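Category: Media and Celebrity Studies
Last updated December 8, 2019
Reading time: 5 min

4. Unnamed sources in breakup coverage

4.1 Material

The articles in this section come from four entertainment sites: Ekville, Skundix, Beddoe and Hosedcombe. All four publish daily, and all four run a standing page for couples news. We collected 800 articles in which a breakup, separation or divorce between two public figures was the main subject. Articles that only mentioned a past breakup in the background paragraphs were left out, as were photo galleries with no text beyond captions.

Of the articles collected, 70 were near copies of another article on the same site. Most of these were morning items put up again in the afternoon with a new headline and one added line. Marino and Sayce kept the earlier version in each case. Where the added line contained a new quotation from a source, the later version was kept instead and the earlier one dropped.

Ekville and Skundix mark updated articles with a note at the foot. Beddoe overwrites the old text and leaves the original time in place, so some of its updates could be found only by comparing saved copies. Hosedcombe publishes a fresh article each time and links back to the first. These habits matter for what follows, and we return to them in 4.4.

4.2 Coding the source phrases

Each sentence containing a claim from an unnamed person was copied out together with the phrase used to introduce that person. Gasser drew up a first list of phrase types from a trial reading in October. Several types on that list proved hard to tell apart. "A pal" and "a friend," for example, had been given separate codes, but neither coder could say what a reader would take from one and not the other, and the two were merged. The final list had nine types. The most familiar are the friend, the insider, the family member, the person "close to the couple," the person close to one partner only, and the source with no description of any kind.

A phrase was coded by its wording alone. If an article opened with "an insider" and later called the same speaker "the friend," both were entered. We did not try to work out who the speaker might be.

Berhe and Yeoh coded the articles separately, without seeing each other's sheets. They gave the same code to 85 percent of the phrases. Most of their differences came from phrases that joined two types, such as "an insider close to the pair." These were settled in discussion and assigned to the more specific type, in this case closeness to the couple.

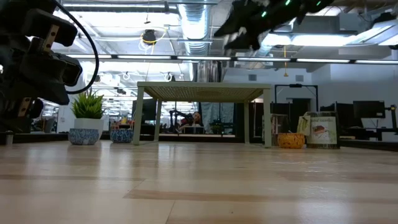
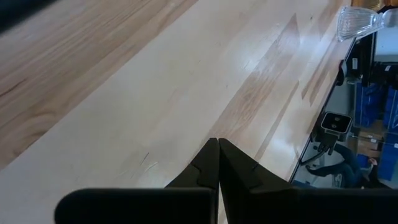 Figure 3. Two views of a light wood surface with black robotic gripper parts.

4.3 What the phrases do

The plain word "source" was the usual choice in short news items, especially on Skundix, where a breakup is often reported in three or four sentences. It tended to go with claims of fact: that one partner had moved out, that papers had been filed, that a trip had been called off. Claims about feeling were handled differently. Statements that someone was heartbroken, relieved or ready to date again were more often given to a friend, and the friend was usually quoted at greater length.

The person close to one partner raises a separate point. Articles with this phrase commonly gave only that partner's account, yet the headline in many cases presented the account as settled. Ekville sometimes ran a second article the next day with a source close to the other partner. The two articles were rarely linked, and a reader who saw one would have no easy way of finding the other.

Family members were quoted less often than we had expected. When they did appear it was mainly in stories where a relative had already posted something in public, so the unnamed speaker repeated what could be read elsewhere under a name. Sayce has suggested that editors may avoid the family label because it narrows the possible speakers to a handful of people. We have no interviews with editors and cannot test this.

4.4 Changes between versions

Hosedcombe's practice of publishing each update as a new article let us follow single stories over several days. A common pattern was for the source to move closer to the couple as the story went on. A first article would cite "a source," the second "an insider," and the third "a friend of both." The claim attached to these speakers often stayed the same, sometimes word for word. Whether a new person had been found or an old one renamed cannot be known from the text.

The reverse pattern also appeared, mainly after a denial. When a publicist told the site that a report was false, later versions dropped the friend and went back to "reports say" or "it was claimed." On Beddoe this change was made inside the original article with no note. A reader returning to the page would find a weaker claim under the same headline.

Two limits should be kept in mind. The saved copies were made once a day, so any wording that was put up and replaced between copies is missing. The sample also leaves out the sites' video segments, where hosts often speak of sources in looser terms than the written articles do. Section 5 takes up how readers rated the same phrases when they were shown without a site name or headline.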